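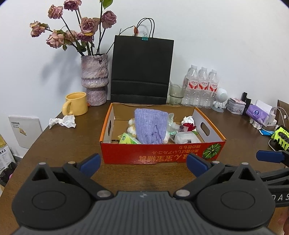 1/4 Road closure, Gulano pass
Ruaridh Dow, May

Rockfall at the upper cutting, first reported 06:40. Both lanes blocked over 100 metres. One van damaged, driver treated for a cut hand. No one missing.

2/4 Geophone log shows 16 small events overnight, then one large. Slope angle above the scar is still being surveyed. Clearance is on hold until that is done. 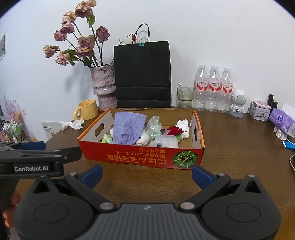
3/4 Rain gauge at Jovar read 206 mm for the month to this morning. The drain above the cutting was running full at first light.

4/4 Diversion is via the Zunance road, single track, no lorries. Next update at 18:00.

1,131 views · 16 shares

Annelies Coppens: Is the school bus using the diversion?
Ruaridh Dow: Yes, leaving earlier. Times are with the school.
Donnie MacLeish: Same spot as last spring, then.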